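Fewer Clothes, Second September

Last September I moved from a two-bedroom place in Bodville to a studio with one closet, and the closet made most of my decisions for me. I had kept clothes from every job I'd had going back to college. Some of them still had dry cleaning tags on.

I read a few books on the subject and didn't get much out of them. What helped was a notebook. Each time I wore something I wrote it down, and after a couple of months it was plain that I was living in the same 24 things. The rest was storage.

So I sold what I could. The winter coats and two suits brought in 315 dollars, mostly through the consignment shop on Chaudhary Street. They keep a big cut, but they also take the stuff off your hands the same day, and I was tired of printing shipping labels.

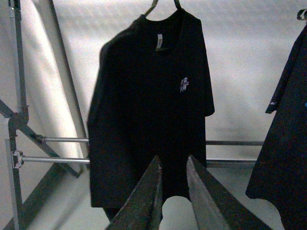 Black has made the whole thing easier. I don't think about what goes with what, and laundry is one load. The downside is lint, and fading. I wash cold, inside out, and hang everything up to dry, which in a studio means the shower rod is busy until evening.

My friend Cameron Rutherford thinks I went too far. He came along to a wedding in Fonadmont this spring and watched me borrow a jacket from the groom's uncle. Fair enough - I should have kept one of the suits. I've been looking for a used one since and haven't found anything that fits in the shoulders.

I'm still keeping the notebook. Socks don't go in it.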